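Gavska Components
Home / Shop / Trade accounts / About us / Contact

About us

Most "about us" pages we've read say the firm is passionate. We have our doubts about being passionate about solenoids. We like them well enough, we know a fair amount about them, and we sell them, sorted and described, to people who repair things or build things. Gavska is a small company and has been one since the day it opened.

What we sell

Small electrical parts, bought as mixed lots and sold as known ones. When a factory changes its product or a workshop shuts, the leftovers tend to be tipped into boxes and sold by weight. Somebody has to work out what is in the box. We buy the boxes and do the working out: solenoids, coils, little motors, short cable sets, round and square circuit boards, switches, and a great deal of wire that was put away badly by someone in a hurry.

The trade calls this "recovery" or, lately, "circular sourcing". We are wary of both. Some of what we buy is never going to be any use to anyone, and a nice name doesn't alter that. In a bad lot we may keep 38 per cent of the pieces. The rest goes to a metals merchant, and we say so when people ask how green we are.

How we started

The business began in one room at Puvden, above a shop that mended sewing machines. The first lot we ever bought was described as "assorted, mostly good". It was assorted. We have not believed the word "mostly" on a seller's sheet since then, and we don't use it on ours.

We moved to the unit on Anside Road when the floor at Puvden began to worry the people downstairs. There are 2 rooms here. Goods come into the back one and go out of the front one, and a part isn't allowed through the door between them until it has a label. That rule has been broken, and each time we regretted it.

How a lot gets sorted

We have been sold several systems for this. One supplier of shelving promised that colour coding would halve our sorting time. It didn't, although we kept the shelves. What we do now is fairly plain. Parts go on a white table, a handful at a time, and are moved into yellow trays by type. White shows up thin dark leads, which are the first thing to get lost or trodden on. Steel trays take the parts still waiting to be looked at. Nothing is tipped out in a heap, as heaps are how plungers part company with their springs.

Anything with a wire on it is picked up by the body and never by the lead. You would think this hardly needs writing down. We wrote it down after a lot of 23 coils in which the leads had been used as handles by everybody who had owned them before us.

Wire is left until last. Tangles look quicker to deal with than they are, and a person who starts the day with one is usually still at it by lunch.

On the sorting table at Anside Road:

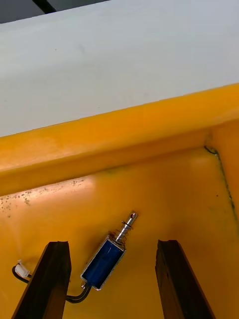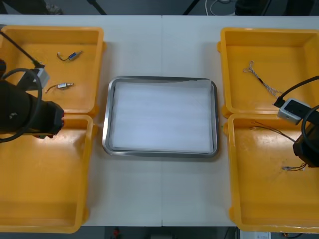
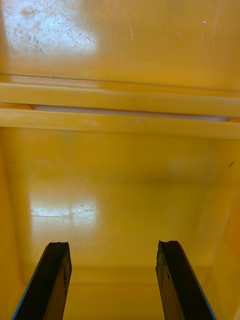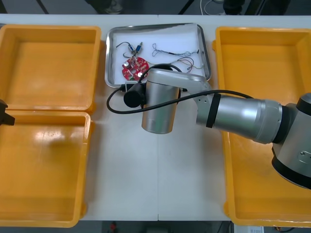
Testing, and what we mean by it

"Tested" is a word that gets stretched. Some sellers mean they have looked at the part. We mean that we have put the right voltage across it and watched what it did, then done the same again the next day. If a part has only been looked at, the listing says "inspected, not powered", and the price is lower. Circuit boards are nearly always sold that way. Without the machine a board came out of, we can't tell you much about its health, and we'd be suspicious of anyone who claimed they could.

The Makokha range

Customers sometimes ask about Makokha, which is the name we put on our repair packs. A Makokha pack holds matched parts with a printed sheet giving the measurements we took ourselves. We do not copy figures from old catalogues. The packs cost more than the loose parts and for many jobs you won't need one. If you already own a decent meter and a pair of callipers, buy loose.

What we don't do

We don't identify parts from a photograph sent by phone. We have tried and we were wrong too often. Post us the part, or measure it and write to us with the figures. We don't hold stock for people who are "almost certain". We don't offer a lifetime guarantee either, as we have never seen one that said whose lifetime. You get 2 months to return anything that isn't as described, and we pay the postage back.

Visiting

The front room is open to trade customers by arrangement. The back room isn't, and please don't take it personally. The unit will be shut for part of May while the lighting is replaced, though orders will still go out, a bit slower than usual.

Page last changed April 6, 2019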